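Teaching my arm to put a plate in a holder by remote control, and it keeps fumbling the rim. Is it my demos?

plate_wrangler

Hi all, long-time lurker here. I've got a secondhand Brasen arm set up in the spare room and I'm trying to teach it one chore: pick up a plate and stand it in a white plastic holder, the kind with the lattice sides. I drive the arm by remote control, save the runs, and train on them with Wilus overnight.

I've recorded more than 30 demos at this point. When I'm driving, I can do it nearly every time. When the trained arm takes over, it goes to the plate just fine, gets down low, and then either closes on air or pushes the plate along in front of it. Every so often it gets hold of the rim, and then it's lovely, it swings over and sets the plate in the holder like it's been doing dishes all its life. Then the next run it shoves the plate away again.

My work surface is a big flattened piece of cardboard over a printed cloth with painted swirls on it. The cardboard has a crease and some stains on it that I've stopped noticing. The plate is plain glossy white apart from a little printed sprig. All I've got for a view is the wrist camera, and I watch that same feed on my laptop while I drive.
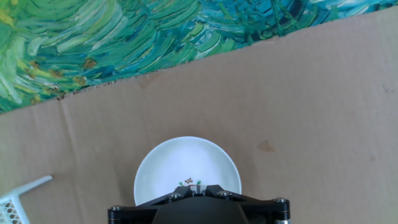 What am I using to drive the arm? A Loluven handheld controller, with the trigger opening and closing the gripper and my wrist doing the steering.

I've tried slowing down, and I've tried recording in the morning as well as after supper so it sees different light. Slowing down might have made it worse?? Before I throw out the lot and start over, I'd love to know whether this smells like bad demos, not enough demos, or something about the plate being so shiny. My spouse would also like to know when the spare room is coming back, but one thing at a time.

toast_and_torque

Smells like demos to me! I had the same trouble with saucers and I'd bet money on the pause.

Play back a few of your runs and watch what you do right before you close the fingers. I used to creep down, stop, squint at the laptop, nudge left, squint again, nudge back, and then squeeze. To me that was one careful grab. To the training it was a long stretch where the picture hardly changes and the "right answer" is sometimes left, sometimes right, and mostly do nothing. So the arm learned to dither, and while it dithered it drifted forward and bulldozed the saucer. Going slower gives you more of that, which fits what you're saying.

What fixed it for me was practicing with recording off until I could go in with one smooth motion, and only then hitting record. If I had to stop and think in the middle of a run, I deleted the run. It hurts, I know. You sit there having just done a perfectly nice placement and you have to bin it because you hesitated at the start. Bin it anyway.

The other thing is to pick one grab and stick with it. If you take the near rim in some runs and the left side in others, the arm can end up aiming for a spot between the two, and between two good grabs on a plate there's usually just plate. I take the rim on the side closest to the gripper, always, even when it would be quicker to come in from the side. You can get fancy later.

I wouldn't blame the shine yet. Mine are glossy too and the arm copes.

gearhead_in_olvera

Get more data. I did 5 plates and it worked after that. Also check your gripper screws, mine came loose.

plate_wrangler

Coming back to answer my own post, partly to say thank you and partly so the next person who searches for this finds an ending.

The pause was a big part of it. I sat down with a cup of coffee and played back everything I'd recorded and oh boy. I hover. I hover like a hummingbird over that plate, and I had no idea, because when you're driving it feels like no time at all. I kept the runs where I went straight in and tossed the rest, which left me with a sad little pile.

Then I found a second problem that was all my own doing. I'd been putting the plate back in nearly the same place after each run, just out of habit, right in front of the gripper where it was easy to reach. So the arm had hardly ever seen the plate anywhere else. A hand's width to one side and it was guessing. Now I move the plate between runs, left, right, nearer, farther, and I shift the holder a bit as well so it isn't learning one single path through the air.

I also record a few runs where I mess up on purpose. I bring the gripper in a little off, then correct and finish properly. I was worried that would teach it to miss, so I cut the bad approach out and keep only the part from the correction on. It seems to help it recover instead of plowing ahead. 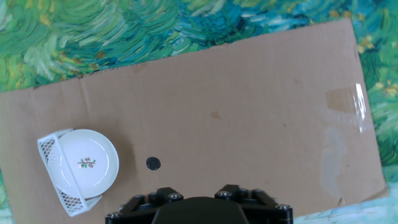

How do I decide when a demo is over? I end it once the plate stays put with the fingers open and the arm has backed well away from it.

That last bit matters more than I expected – I used to stop recording the second I let go, and the trained arm would let go and then just sit there with its fingers around the rim, or drag the plate back out on its way to nowhere. Backing away is part of the chore. You have to show it that too.

I recorded 30 fresh demos over 2 evenings, with one kind of grab the whole way through. It's a different animal now. It still misses when the plate is way out near the edge of the cardboard, and I haven't tried it with a second plate in the holder, so I'm not calling it finished. But it goes in like it means it! I checked the gripper screws too, and they were tight, but thanks for the nudge.

One more thing for anybody driving through a wrist camera. Watch the feed and keep your eyes off the real plate. I'd been peeking over the top of the laptop to line things up, and that means I was steering by something the arm never gets to see. It felt awful for the first few tries – like parking a car by looking at your own elbow – and then it clicked.

Comments

noodle_servo: The peeking thing!! I've been doing this since April and never once thought about it. Turned the laptop so I can't cheat.

toast_and_torque: So glad it worked. Save those hovering runs somewhere before you delete them for good, though. I've trimmed a few of mine down to the clean part and they were fine to use.

plate_wrangler: Too late for most of them, but I'll do that from now on.

mugs_next: Does Wilus let you cut the start off a run, or do you do that somewhere else?

plate_wrangler: My version has a trim slider on the playback screen. It's fiddly but it does the job.

gearhead_in_olvera: told you, more data

noodle_servo: Anybody tried this with bowls? Mine rolls around inside the fingers and I can't find a grab I like.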